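From: Imke Stüber
To: kundthorpe-tableware list
Date: 6 Oct 2019
Subject: Re: [tableware] bowls for the June table, and the black cloth question

Sorry, quick one before I run for the train. Answers in no order.

> Are we set on the plain white bowls or still looking at the gray
> ones from Irnitz? And did you try the black cloth yet? I worry it
> will look like a funeral. Also it picks up lint like crazy, we had
> one at Kollov and I was brushing it every ten minutes.
> – Xue

White. The gray Irnitz ones are lovely in the hand but put them on anything dark and they go dead. White ceramic on black you can read from the other end of the room, and people do walk in from the far end.

Cloth – yes, tried it. Matte, a bit fuzzy, so no shine coming back at you from the lamps. I like it a lot more than the satin one we had at Kollov.

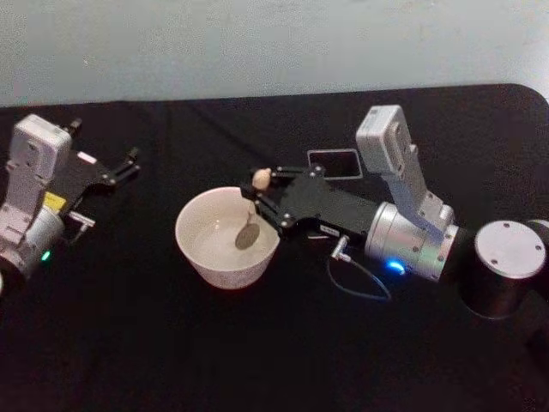 Creases are my main gripe. Folded cloth keeps its lines for days, so can we please ROLL them this time, on the cardboard tubes? I have two tubes at home, need more. Steam from the back if it's bad, low heat, don't press down or you get a flat patch where the iron sat.

Lint: sticky roller, then a damp hand. Do it before the bowls go on, not afer.

Numbers for the order. 46 bowls for the long table, and Irnitz will hold the price if we confirm this week. Item 206 in their list, the one without the rim. Please check that, last time somebody ordered the rimmed ones and they don't stack.

Not funeral, by the way. Put bread in them, or lemons. One thing per bowl and leave cloth showing between. If we crowd it the black just dissapears and we paid for nothing.

Can somebody else write to Irnitz? I'm away till Thursday and my phone is hopeless out there.

Imke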